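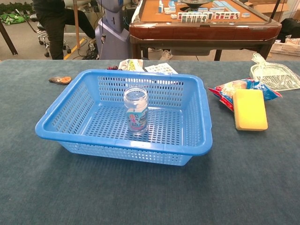

Glass jar in a blue plastic basket, with a sponge alongside.

Fusetti will begin assembling seed drills in Tustbridge in August, under an agreement with the parts distributor Azar. The company's head of production spoke to us on June 20, 2021.

The first model is the Punow 2301, a trailed drill with a working width of 6 meters. "Frames will be welded on site," he said. "Metering units will still be imported, at least for the first season."

Azar will stock wear parts at four depots. Asked about service, he said dealers must hold coulter discs and bearings before they receive a machine. "A drill that stands idle in sowing week costs the farm more than the part does."

The line will run one shift. A second depends on orders from grain farms, and he declined to give a target. Loan terms for buyers run to five years.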